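Forum Pleltimley > Autour de la tasse > Thés, infusions et compagnie

Sujet : Thé noir au petit-déj, lait AVANT ou lait APRÈS ? (et le reste)

mirabelle_54
Bonjour à tous ! Je relance un vieux débat, je sais, mais ma belle-mère est à la maison depuis dimanche et chaque matin c'est la même comédie. Moi je verse le thé, je regarde la couleur, et j'ajugte le lait ensuite. Elle, elle met le lait au fond de la tasse et elle verse par-dessus, en me regardant comme si je sortais d'une grotte. Elle jure que le goût change. J'ai fait semblant de sentir la différence pour avoir la paix, mais maintenant je me pose vraiment la question. Vous faites comment, vous ?
Thé noir en vrac, un kenyan que j'achète sous le nom de Gachanja, assez corsé, infusé 3 minutes.

Tonton_Bouilloire
Lait après. Toujours. Sinon comment tu doses ? Tu ne sais pas si ton thé est fort ou léger tant qu'il n'est pas dans la tasse. Ta belle-mère a sûrement sa théière dans l'œil depuis quarante ans, alors elle peut se permettre, mais pour le commun des mortels c'est après.

lilas-et-co
Ah ben non, pas d'accord du tout ! Lait d'abord chez moi, et je le défends. Le lait froid chauffe doucement au lieu de recevoir le choc d'un coup, et je trouve que ça donne quelque chose de plus rond (surtout avec du lait entier, le demi-écrémé je ne sens rien). Essaie avec le même thé, deux tasses, les yeux fermés, et reviens nous dire.

Tonton_Bouilloire
« Plus rond », voilà. C'est ce qu'on dit quand on n'a pas d'argument ;-)

lilas-et-co
C'est ce qu'on dit quand on a un palais, surtout.

Erasto Shirima
Bonsoir, je me permets d'intervenir. Chez mes parents la question ne se posait pas : le lait, l'eau et les feuilles allaient ensemble dans la casserole, avec du gingembre écrasé, et on laissait monter une fois ou deux. Pour un thé kenyan en petits grains c'est de loin ce que je préfère, il est fait pour ça, il tient le lait sans devenir gris. Moitié lait, moitié eau, une cuillère bien pleine par personne. Le sucre dans la casserole aussi, mais là-dessus je ne force personne !

mirabelle_54
Oh mais j'aime beaucoup cette idée Erasto ! Et ça mettrait tout le monde d'accord, vu qu'il n'y a plus ni avant ni après. Tu mets le gingembre dès le début ?

Erasto Shirima
Avec l'eau, oui, avant le lait. Si tu le mets dans le lait froid il arrive que ça tourne, surtout si le gingembre est très frais. Donc eau + gingembre, tu fais bouillir, puis les feuilles, puis le lait, et tu surveilles parce que ça déborde à la seconde où on tourne la tête.

gaspard_des_halles
Je vais me faire des ennemis : un bon thé n'a pas besoin de lait. Vous noyez le truc et après vous discutez de l'ordre dans lequel vous l'avez noyé. J'ai goûté ce Gachanja chez un collègue, nature, 2e infusion, très correct. Avec du lait c'est une boisson chaude, d'accord, mais ce n'est plus du thé.

lilas-et-co
Et il y en a toujours un pour venir dire ça, c'est magique.

Tonton_Bouilloire
Pour une fois je suis avec lilas. Gaspard, un thé noir de petit-déjeuner bien tannique, sans rien, à 7 h du matin, sur l'estomac vide… non merci. Garde ton nature pour les verts.

gaspard_des_halles
On peut aussi manger une tartine.

mirabelle_54
Bon, on ne s'énerve pas ! J'ai fait le test de lilas ce matin — deux tasses, même thé, même lait.

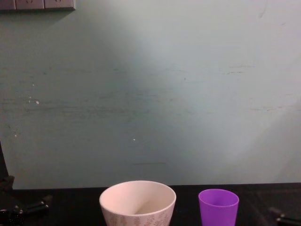 Flistport, 3 mai 2018

Compte rendu en règle, donc. Belle-maman a versé, moi j'ai goûté les yeux fermés, puis on a échangé. La première fois j'ai trouvé la bonne, la deuxième aussi, la troisième je me suis plantée, et après ça avait refroidi et on n'avait plus envie. Elle a tout trouvé, évidemment. Je dirais que le lait d'abord est un tout petit peu plus doux, mais vraiment il faut le chercher, et je ne mettrais pas ma main au feu que ce n'était pas simplement une question de quantité (elle a la main lourde sur le lait, je l'ai entendu).

lilas-et-co
HA ! Un tout petit peu plus doux. Je prends, je fais encadrer.

Tonton_Bouilloire
Non mais elle dit elle-même que les quantités n'étaient pas les mêmes. Il faut peser. 15 g de lait par tasse, sur une balance, et là on parle.

lilas-et-co
Peser son lait… tu es d'un romantisme, Tonton.

theiere_felee
Je lis sans rien dire depuis le début, mais question bête : et la température de l'eau ? Ma bouilloire Prustar a un bouton qui propose 80, 90 ou 100 degrés, et pour le noir je mets 90 parce que la notice le dit. Mon mari trouve que c'est de l'eau de vaisselle.

Erasto Shirima
Ton mari a raison, désolé ! 100 pour un thé noir comme celui-là, sans hésiter. Et rince la théière à l'eau chaude juste avant, sinon tu perds tout de suite plusieurs degrés.

gaspard_des_halles
90 pour un darjeeling de printemps, ça se défend. Pour un kenyan en grains, je suis d'accord avec Erasto, bouillante.

theiere_felee
Merci à vous deux, j'essaie demain. Je ne lui dirai pas que ça vient du forum, il serait insupportable.

mirabelle_54
Et moi je fais la version casserole samedi, j'ai acheté le gingembre. Erasto, une cuillère bien pleine, c'est cuillère à café ou à soupe ? Je préfère demander avant de réveiller toute la maison pour la nuit suivante.

Erasto Shirima
À café ! À café, malheureuse.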